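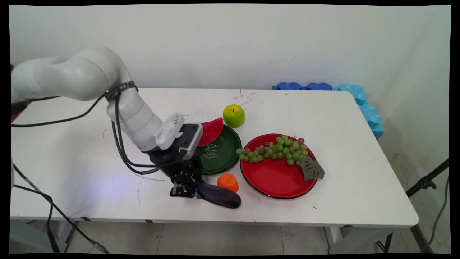 Never begin with the price of the arm, says Merja Pesonen, because then you will forget the table, the cables and the people, and these will be paid from money which you do not have.

Reading time: 5 minutes
Filed under: Equipment & Budgets

I had asked her a simple question, namely how much a small robot cell costs, and I had expected a simple number. She did not want to give me one. We were sitting in the kitchen of Skilldale in Pleseck, where she has been responsible for the equipment plan of the manipulation laboratory since the laboratory was opened. On her knees she had a folder with the quotations of the last purchase, and during our talk she opened it often, mostly to correct herself.

The work of the laboratory is easy to describe. An arm stands at a white table and learns to handle ordinary things: plates, a tangerine, an aubergine, a bunch of grapes. "The visitors look always at the arm," Pesonen said. "I understand this, it is the beautiful part. But in our first budget the arm was 70 per cent of the whole sum, and this was the mistake from which all the other mistakes came."

What was missing? She turned to a page with her own handwriting in the margin. The gripper had been calculated, and a camera too. There was no line for mounting the camera near the wrist, no line for spare fingers, and no line for cables of the proper length. "We had written 'small parts' and a sum, and I remember that I was proud of the sum because it was so low. It was finished before the first month was over."

Cables are a subject to which she returns several times. When the arm bends down, the cables must go with it, and they need enough slack for every position which the arm can take. At Skilldale they are held on the arm with a black strap. "A strap costs almost nothing. But somebody must think where it goes, then drive the arm slowly through all its positions and look, and then move the strap again. For this I now write working hours in the plan. Before, I wrote only the strap."

For the purchase itself she asks for three quotations, also when the favourite is clear from the beginning. Last time one came from Idden and one from Partanen, and the remaining one arrived so late that she could use it only for comparison. I wanted to know if the cheapest offer had won. It had not. Idden was cheaper at first sight, but the controller licence was offered for one year only, and the training was on a separate sheet. Partanen had put everything into a single price – which made her suspicious at first, she admitted, until she had gone through it line by line with the supplier on the telephone.

"I ask each supplier the same question," she said. "What will I have to order from you in the second year? Some answer immediately. Some say that they will call me back. I write down both kinds of answer."

The second year has its own sheet in the folder. It contains the service visit, the licence, replacement fingers for the gripper and a new surface for the table. I was surprised by the last item. She explained that a tabletop on which one works every day becomes scratched and gets dark specks, and that for most tasks this does not matter at all. With a camera it can matter, depending on the task, and she prefers to have the money reserved and not to use it. So far she has not used it. The marks have stayed and the researchers have not complained.

Then we spoke about the objects. In many applications for money, Pesonen told me, the things which the robot should pick up do not appear, as if they came to the table by themselves. She has a separate line for them. It is a small line, but she defends it in each meeting. The objects should be different in shape and in size, they should be easy to buy again, and it should be written down exactly which plate was bought and where. "We had a plate which we liked very much, and it was broken, and the shop did not have it any more. A plate! For the comparison with our older results it was a real problem. Since then I buy two of each."

She has also learned to plan for the room. Tables can be ordered in a few days, but in Pleseck the electrician had to be waited for, and during this time the arm stood in its box and the guarantee was already running. Now she asks for delivery only after the room is signed as ready. Foam for the edges, a stand with a clamp and a longer power cable are bought together with the table, from the same budget line, so that no one must write a separate request for each of them.

I asked if it is wiser to rent at the beginning. Pesonen thought for some time before she answered. Renting is good, in her opinion, when the task is not yet clear, and she would have liked to do it for the first half year. Her difficulty was with the accounting: at Skilldale rent and purchase come from different budgets, and the budget for rent was the smaller one. She knows that this is not a technical reason. "Many decisions about robots are decided by such things. One should know them before one reads the catalogue."

For the coming year she wants to set up another workplace, so that there will be 2 in the same room. The application was sent on 7 Dec 2022. In this plan the arm has a much smaller share than before, although the model is the same, and the price for it has even risen a little. Everything around it has simply been written down. Her director looked at the total and asked why a known machine should now be more expensive. She showed him the invoices from the first one – all of them, also those for small parts.

An answer is expected after the holidays. Until then Pesonen is collecting the quotations again, and Idden has already called back about the licence.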